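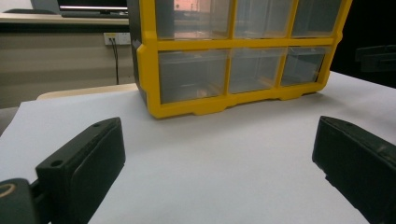 Gemechu Yimer asked, on reading the first draft of this card, why anyone would publish a dataset whose main finding is that a drawer can be pulled too far. Fair. The answer is that we had 792 episodes of it and a shared drive with room to spare.

barkthorpe-drawers, README
Last edited Sunday, August 23, 2020

What it is
Two-handed demonstrations with hand-held grippers on a small parts organizer with clear drawers. Task: open a named drawer, stop, close it. Collected to train the Nino policy, which learned the first part very well.

What went wrong
Nino opens the drawer and keeps opening it. In our February trials it pulled drawers clean out of the cabinet in 17 runs, then tried to close the empty slot with great confidence. In 2 of those runs the drawer went over the table edge. Nothing was hurt except a drawer and the mood.

The cause was ours. The Skurov logger saved gripper width a few frames late, so the "let go" moment landed after the hand had already started back. The policy took this to mean that you hold on while retreating. It did as it was told. 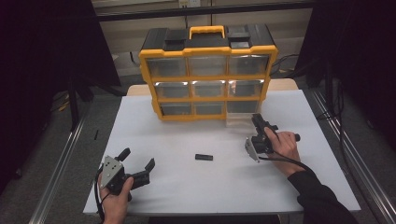 Fig. 2. Bottom-right drawer pulled forward, right gripper toward it.

Known problems
Width timestamps are late in every episode before the logger patch. Use the width_fixed column. The raw one is still there if you enjoy suffering.
Clear drawer fronts confuse the depth estimate, worst where they catch the light. We have no fix.
"Open" was never defined in the operator notes. Some people meant a finger's width, others meant business. Ruotsalainen split the labels into open_partial and open_full afterward, by eye.
The bottom row is overrepresented — it was easier on the wrists.

Before you run this on a real arm
Set a travel limit on the pull. Ours is in config/limits.yaml and was switched off in February, for reasons that looked good at the time. Keep the stop button where the operator can reach it without leaning across the arm.

Not included
Recovery episodes. Putting a drawer back on its runners is harder than taking it off, and Nino has shown no interest.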